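21 Dec 2022 – Niltana project group
9 min read | 4 comments | Share

4. The work at the recording tables

Harkum is a small packing and returns firm that wants part of its table work done by arms. Before an arm can do a job, someone has to record people doing it. At this site, packers were moved off the line for part of each shift and asked to carry out short tasks with a black gripper in each hand. We watched the work from April onward and talked with staff in breaks. Each packer was asked for 1,000 recordings, later cut to 600 after complaints about sore wrists.

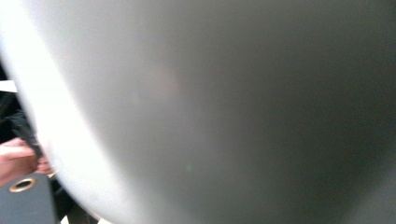 Most packers said the first days were the hardest. On the line they work by feel and hardly look at their hands. With grippers they lose the feel and have to look all the time, and they slow down a great deal. Several found this tiring in a way that lifting boxes was not. Others liked the tables because they were quieter and they could sit down between tasks.

The tables themselves are plain. A task uses very few objects, and the same ones come back all day. Supervisors set the order of tasks in a program called Korine, which also keeps the count. Staff could see their own count but not the targets of others – a rule they had asked for.

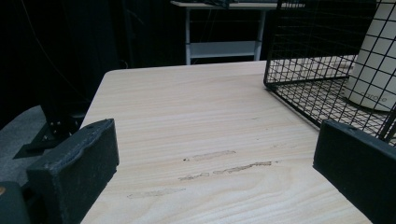 Figure 3. Open gripper fingers over a wooden tabletop, with a wire mesh basket at the upper right.

Pay was the main point of dispute. Line work carries a bonus for speed, and recording does not. A packer who spent half a shift at the tables could lose part of that bonus, even with steady work. Management at first treated the sessions as training time. The packers saw them as production, given that the firm meant to keep and use the recordings. The bonus was later paid at a flat rate for table hours.

Skill was also talked about in new ways. People who were known as fast on the line were not always the ones whose recordings were kept. Slow, even movements did better, and two older packers who had been passed over for lead roles were asked to show others how they worked.

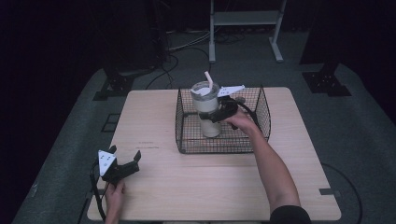

Figure 4. Two-handed work with the grippers. The right one grips a cup with a straw inside the basket.

By the end of our visits the site had stored 2,000 accepted recordings. No jobs had been cut, and most staff we spoke with expected that some would be. Section 5 compares these results with the Hứa site, where table work was given to new hires only.

Shares: 4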